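Oiling a chopping board (and getting a second life out of the old one)

I put off oiling my boards for years. It sounded like one of those jobs for people with matching storage jars, and mine went from sink to rack to worktop with nothing but a squirt of washing-up liquid in between. Then one November my favourite maple board went pale and furry down the middle and started smelling of onions whatever I cut on it, so I finally had a go, and it's such an easy little job that I now do it while the radio's on and a casserole is in the oven.

You need food-safe mineral oil, and a 200 ml bottle lasts me ages. Please don't use olive oil or whatever is next to the hob! I did that the first time and by spring the board smelled like the bottom of a chip pan. Walnut oil is lovely but I leave it alone because my nephew can't have nuts, and he eats here a lot.

Start with the smell. Scatter a good handful of coarse salt over the board, cut a lemon in half and scrub with the cut side, squeezing as you go. Leave the mush sitting for 10 minutes, scrape it off, rinse quickly and wipe dry with a tea towel. Then prop the board on its edge somewhere airy and leave it for 24 hours. I know, I know, it feels dry after two. Leave it anyway. If you oil a damp board you get cloudy patches, and then you're back to sanding.

Speaking of sanding: if it's furry, give it a light going-over with 200 grit paper, always along the grain. You're only taking the fluff off. Wipe away the dust with a barely damp cloth and let it dry off again before you open the oil.

For the oil itself I cut up old T-shirts. Pour a puddle the size of a jam jar lid in the middle, spread it right out to the edges, do the sides, flip it over and do the back. People forget the back, and a board that's oiled on one face only is asking to warp (mine rocked like a seesaw for a whole summer, and slicing tomatoes on it was quite an adventure). Leave it overnight, then buff off anything still sitting on the surface. A very thirsty board will want a second coat.

Now, what about the board that's past saving for food? Don't bin it. A flat bit of wood with a clean edge is one of the handiest things in the house. I've got one as a stand for hot dishes, one under the leaky plant pot in the hall, and the nicest of the lot has become a play board. It gives small wooden or plastic pieces a steady flat surface, you can carry it from room to room, and when tea's ready the whole lot gets lifted out of the way.

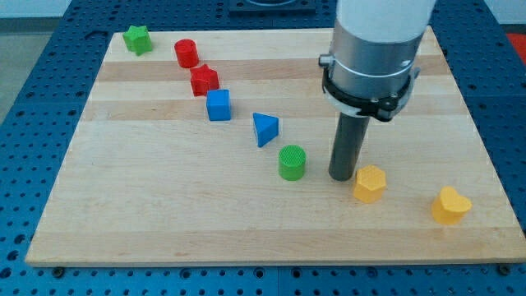

Chunky shapes on a maple-grained board: stars, cylinders, a cube and more.

Chunky blocks are the best thing for it, I think. Sorting by colour keeps little ones going for a good while, and then you can swap to sorting by shape and it's a whole new game. Older ones like to run a line from corner to corner and then argue about what comes next. Keep anything really small well away from babies, of course.

If you're turning a kitchen board into a play board, do the lemon and salt first, sand both faces and round off the corners a bit with the same paper. One thin coat of the mineral oil is plenty, and buff it hard or everything placed on it will end up greasy. If it skates about on the table, a square of that rubbery shelf liner underneath sorts it out. Mine came off a roll from Sandhu, the hardware shop at the bottom of our hill, and the rest of the roll went in the cutlery drawer.

The blocks themselves just want warm water and a drop of washing-up liquid. Use an old toothbrush for any with a textured top, as that's where the jam collects. Drain them in a colander and roll them about in a towel.

A few odds and ends. Never leave a board soaking, not even while you eat. Never put it in the dishwasher. Store it upright with a gap behind it. And do watch those oily rags: lay them out flat to dry outside before they go in the bin, a habit I picked up from my neighbour Garnet Ouellet, and I do it with every sort of oil now.

Next on my list is the bread board, which has a crack at one end that I've been pretending not to see. I've bought the glue and I've found the clamps, so there are no excuses left!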